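4. Field Trials of the Student Course

4.1 Setting and task

The course ran for a single term and was built around one assignment, which the handout called "domestic assistance" and the students called chores. Each team received the same humanoid, the same control library (Cirker, version 2) and the same room. The robot had to take hold of a light household object, keep hold of it through a change of posture, and set it down where it was told. We had expected the walking to be the hard part. The students, who had read ahead, expected the paperwork to be.

Teams could choose between the Sheehan planner, which is slow and cautious, and Drultness, a planner written by the previous year's class and documented mainly in its error messages. All but one team chose Drultness. When asked why, they cited speed. The remaining team cited the error messages.

A trial was logged each time a team pressed start with the intention of being graded. Under this rule we recorded 283 trials. Trials that were declared "just a test" after the object hit the floor were kept in the log, over some protest. The bucket task, shown in Figure 3, accounts for 115 of them.
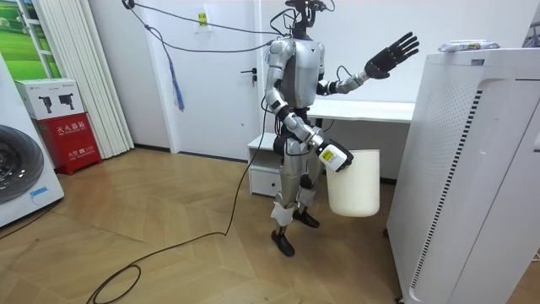 Fesance Robotics Teaching Group

Figure 3. The bucket task. One arm holds the bucket by its rim while the other is raised and bent at the elbow, with the hand open.

4.2 What the students changed

The handout said nothing about the second arm. Most teams left it at its default pose for the first week and then found a use for it, usually as a counterweight. One report describes the raised arm as "a stability measure derived from first principles." The commit history describes it as "try this." Both accounts are consistent with our data.

Grip was a longer story. The early scripts closed on the bucket wherever the planner happened to arrive, and the planner liked to arrive at the side wall, where a tapered bucket has every reason to leave. Moving the target to the rim took one line of code and nine days of discussion. After that change, drops during the posture shift became rare enough that teams began to complain about the grading of the set-down instead.

Cables were a constant source of lost time. We asked each team to write down its cable plan before a graded trial. The plans were thorough and seldom survived the first turn. By August the course wiki held 1957 edits, and the page on cable routing was the only one that had been locked.

4.3 Grading

Half the mark was for the object's final position and half for the written report. The two scores were only weakly related. Reports on failed trials were longer and considerably better argued, and we have left the weighting unchanged for the next class.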